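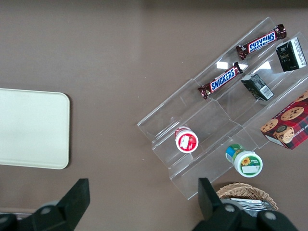

VACANCIES / TECHNICAL OPERATIONS

Cell Technician, Two-Arm Snack Counter Cell (Plokik)

Last updated: March
Reading time: 3 minutes

Prornby is hiring one full-time technician to set up, maintain and repair the Plokik cell at our Kedar site. The cell is a tabletop installation with two arms that handle packaged snacks, bottled drinks and sandwiches. It has logged 1,540 powered hours. The position is on site and reports to Vikas Katiyar, cell lead.

The work is mechanical and electrical upkeep of a single cell. Software is maintained by a separate group, and the technician is expected to give that group clear fault reports. Programming is not part of the job.

Daily setup

The shift starts at 7:30 a.m. Before the arms are powered, the technician clears the table, wipes it, and places the trays, baskets and display stands at their reference positions. Stock is then loaded according to the layout sheet for the day. Items differ a good deal in how they present to the gripper. Candy bars have crimped ends that fold under pressure, small cartons tip on the angled shelves, and a round container may be stood upright or laid on its side. The layout sheet gives the position and orientation of each one.

The display stand is clear acrylic and picks up reflections from the overhead lights. Wrist camera views are checked from the standard poses after loading. If a highlight falls across a pick location, the stand is turned or the light is dimmed, and the change is entered in the log. The acrylic is cleaned with a microfiber cloth and mild soap only. Alcohol crazes it.

Gripper upkeep

Each gripper has two black fingers. The technician will:

- inspect finger tips for nicks, residue and uneven wear
- check the finger fasteners with a torque driver and replace any with a damaged head
- confirm that both fingers close on the centerline, using the feeler gauge kept in the bench drawer
- clean the wrist camera window and repeat the hand-eye check after any finger change
- record opening width at zero and at full stroke

Soft items are the most common source of grip faults. A sandwich has to be held firmly enough to stay together over the tray without the filling being pushed out, and the usable range of closing force is narrow. Expect to spend part of most weeks on this.
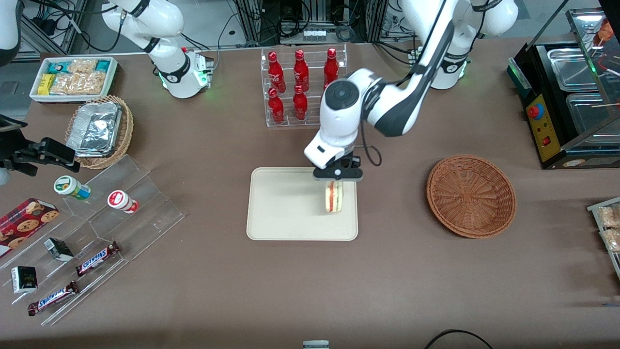

Arms, table and peripherals

Arm work covers cable routing, base bolt checks, joint backlash measurement and brake tests. The status ring at each base is checked against the controller state at startup. Where they disagree, the arm stays locked out until the cause is found. Arm exchange is a two-person job.

The bottle rack, trays and bowls are passive but still need to be located accurately. A rack that has moved by a few millimeters can put a bottle neck in the path of a wrist housing, so clearances are checked at slow speed after every layout change. The food warmer is on the same maintenance schedule as the arms. Its steel trays come out for cleaning once the unit has cooled, and the red knob and switch on the yellow control panel get a function test.

Cables on and behind the table are inspected for chafing, particularly where they pass the equipment frame. The spare parts list has 476 lines and is kept current by the technician. The service manual is 164 pages and will need corrections as you find errors in it.

Requirements

- Two years of hands-on maintenance on robot arms, packaging equipment or similar
- Able to read wiring diagrams and use a multimeter, dial indicator and torque tools
- Lockout/tagout training, or willingness to complete it before the first solo shift
- Legible, complete log entries
- Comfortable standing at a bench for most of a shift

Experience with food-area cleaning rules is useful. A degree is not required.

Terms

Full time, with a probation period of six months. Tools and safety shoes are supplied. There is no on-call duty.

To apply

Send a resume and one page describing a fault you traced and repaired, including the measurements you took, to Vikas Katiyar at the Kedar site office. Selected applicants will be asked to complete a bench exercise: change a set of gripper fingers, repeat the alignment check and write the log entry.

Related openings

Electrical Assembler, Kedar
Spare Parts Clerk (part time), Kedar
Calibration Technician, Sánchez Workshop
Evening Shift Cell Operator, Sánchez Workshop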